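Do we need a snack basket?

October 2014

I have been told, by more than one person and at least one magazine, that the cure for a messy snack table is a basket. Put everything in a basket, the thinking goes, and people will take one thing, put the rest back and generally behave. I have my doubts. We had a basket in the Bultham house for years and all it ever did was hide the crisps nobody liked under the ones that had already gone.

Still, Bahman Alipour had been on at me since the summer, so I gave in and tried it with a small wire one. Wire at least lets you see what you've got. It's fine for small red and white snack packs. A proper bag of crisps is another matter, being mostly air, and I'd sooner leave those on the table next to the plant and let people help themselves.

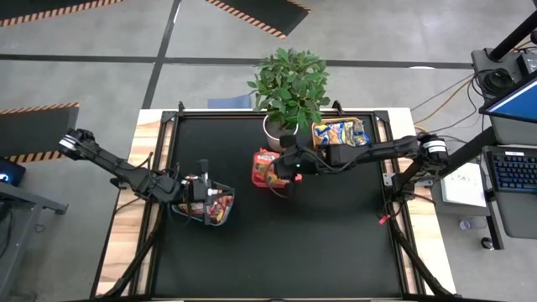
Bahman says I'm being stubborn and that a bigger basket would sort it out. He has one from Mestier that takes a whole week's worth, he says, and his lot never leave wrappers about. I've been to his. They do.

My trouble with the bigger basket is that it gets filled. You buy to the size of the thing. I kept the receipts from Salmont for a while and there was some 47 pounds of nibbles on them for a month, which I thought was a lot for people who claim they don't eat between meals. With the small one I buy less and hear more complaints, and I can live with complaints.

Then there are the noodles. Ramen doesn't belong in a snack basket in my view, as you need a kettle and a bowl and somewhere to sit, but try telling anyone that. The packets slide about, they won't stack once the wrappers have crinkled, and if you stand them up they need something to lean on. A plant pot does the job as well as any of those acrylic dividers Zamani sells. I also don't believe in the 3 minutes. Mine want longer, and I like them soft.

Chicken is the flavour I'd keep if I had to pick one. The others are all right, though I suspect that with my eyes shut I'd be guessing.
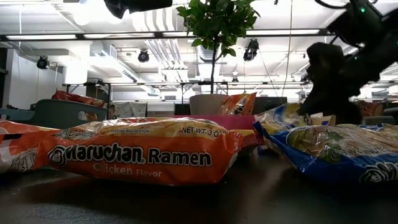 What I'm doing for now

The wire basket stays, for small packets only. Crisps go loose on the table. Noodles get a shelf of their own near the kettle, label side out, and when the shelf is full I stop buying them – that's the plan, anyway, and I've had plans before. I'm not getting the Mestier one. If Bahman wants to bring his round and prove me wrong he's welcome to, provided he fills it himself.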